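Marking out a table for sorting toy cars

brerport_lad
I've got 300 die-cast cars to sort before the January swap meet and want a grid on the dining table. Chalk on lining paper rubbed off. What do you all use?

Gudrun Brinkmann
Brown kraft paper and blue painter's tape. Cover the whole table, run the long strips first, then the cross strips. Mine is four rows deep and I put one casting in each cell — duplicates go back in the tub. 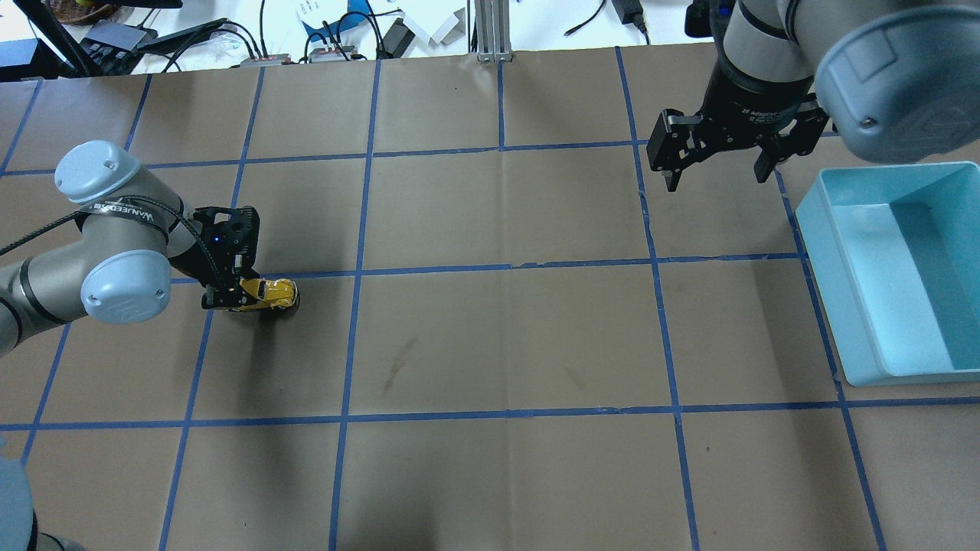

Reply 2

plakum68
Tape is a waste. I rule mine with a marker and a long level, takes 18 minutes. Tape lines always bow towards the ends as well.

Gudrun Brinkmann
A bit of bowing doesn't matter, they're toy cars. With marker you can't shift a line when the lorries won't fit.

escobar_diecast
I'm with Gudrun on the tape but not the paper. It creases where it's been folded and shows every mark. An old bed sheet is better.

plakum68
Tape won't stick to a sheet.

escobar_diecast
It does if you iron the sheet first.

brerport_lad
Going with paper and tape. How wide do you make the cells?

Gudrun Brinkmann
Two car lengths. Buy the paper on a roll if you can, then there's no fold down the middle.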